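Search this blog
Search
Home Archive Contact

Can a machine do the dishes yet?

Posted 17 Jul 2021
56 shares 2 comments

Pulling apart two steel bowls that are sitting one inside the other is a job I give very little thought to. For a machine it is still a hard one.

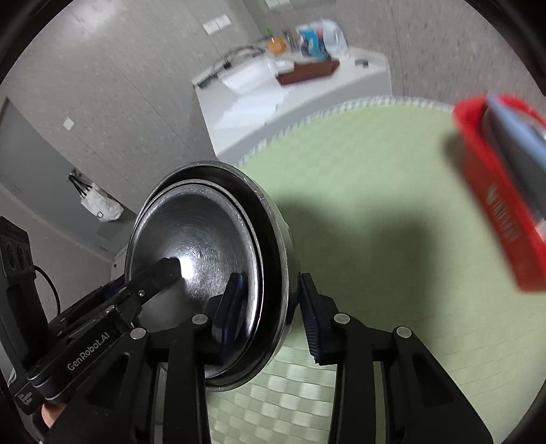

What I mean by a chore

People have been promising us household robots since before I was born. I have a robot vacuum and a dishwasher, and I like both of them. Neither one does what I would call a chore from start to finish. The vacuum needs the floor picked up first. The dishwasher needs somebody to scrape, load, unload and put away, and those four things take up most of the time.

So when I ask whether machines can do chores yet, I mean the in-between parts. Picking things up. Getting one thing off another thing. Putting a bowl where it goes without knocking over the glass next to it. I have been reading about this on and off for a year, and I worked for a long time on the packing floor at Clidard, where we had machines for some jobs and people for the rest. The line between the two was drawn in places that surprised visitors.

Why bowls are a good test

Take nested bowls. You want the small one out and the big one left on the table. When I do it, I hold the outer rim with one hand and pull the inner rim with the other. If they stick, I wiggle. If they still stick, I tap the bottom. All of that runs on feel. I know from the pull whether both bowls are coming up or just the one.

A gripper with two fingers can take hold of a rim. That part has been possible for a long time. What is harder is knowing which rim it has. Two edges of thin metal sitting close together look a lot alike, and steel makes it worse, with glare on the inside of the bowl and reflections of whatever is reaching for it. A camera sees a bright spot and a dark spot and has to decide which one is bowl. I can be fooled by a shiny bowl too, but then I touch it and I know.

You also need two hands for a lot of this. One to hold, one to move. With one hand the whole stack comes along. Two-handed work means the hands have to share a small space without bumping each other, and they have to push and pull the right amount at the same moment. Kids take years to get good at that.

And then there is the tablecloth. Cloth slides and bunches. A bowl that tips on a hard counter does one thing, and on cloth it does another. Most of the robot demos I have watched are on a bare table, bolted down, with good even light. My kitchen has a cloth on the table from Easter until it gets too stained to keep.

What the shop floor was like

At Clidard we had an arm that stacked cartons on pallets. It was very good. It could do 1,000 cartons without a complaint as long as every carton was the same size and came down the belt square. If one came in crooked it would stop and flash a light, and one of us would walk over, turn the carton, and press the button.

We also packed loose parts into trays. Management looked at a machine for that twice while I was there. The second time a Brendo salesman brought a unit in and ran it for a morning. It picked the parts fine when they were spread out. When they were in a pile, touching each other, it picked two, or none, or it picked one and dragged another along until it dropped on the floor. We kept doing the trays by hand. As far as I know they still do.

I don't say that to run the machine down. It did better than I thought it would. But a pile is how parts show up in real life, and it is how dishes show up too.

How they are trying to fix it

The approach I find most interesting is having people do the chore with the same kind of fingers the robot has. You hold a gripper in your hand, squeeze it to close, and move things with it while a camera records. Do it over and over in a real room with a real table, and the machine learns from the recordings. There is no big arm to pay for during that stage, and you can carry the thing into any kitchen you like.

It makes sense to me. When I trained new people on the packing floor I could talk all day about how to hold a tray and it did no good. They had to watch it and then do it. If a machine can pick something up from 100 people separating bowls, each in a slightly different way, that has to beat one engineer typing in where the bowl is.

I do wonder about the feel part. Two ribbed pads will hold on to a rim well enough, but a recording of where they went does not tell you how hard they were pulling. Maybe you can work it out from how things move. I am not the person to say.

Try it with tongs

You can get some idea of the problem at home. Take two pairs of kitchen tongs, one in each hand, and put away whatever is on your counter. I did this last winter with the stuff from one dinner. Cups were easy. Plates flat on the counter were close to impossible until I slid them to the edge. Two mixing bowls, one in the other, took me longer than all the cups put together, and I have a full-size human brain and two eyes.

A plastic bag is the worst of all. It has no shape to plan around. I gave up on the bag.

So, yet?

For one chore, in one room, with things set out the right way, I think yes or nearly yes. For my kitchen on a normal evening, no. I would not buy one now at any price I could afford, and I would not believe an ad that showed one clearing a table in a single smooth take.

What would change my mind is dull stuff. I want to see it handle the stuck bowl. I want to see it drop a spoon, notice, and pick it up. The Moreira plant over in Girnovmont is supposed to be putting a two-armed unit on its returns bench in August, sorting mixed items out of bins. If I can get somebody to let me in to look at it I will write it up here.

Until then I am washing the bowls myself and drying them before I stack them, which helps with the sticking.

2 comments

packline_retired
We had the same carton stacker. Ours stopped for tape that was the wrong shade. Did the trays for eleven years by hand and my thumbs will tell you about it.

mudroom
Tried the tongs. Got one bowl out and threw the other one across the kitchen. I would pay good money for something that folds fitted sheets before I worried about bowls.

Older posts Newer posts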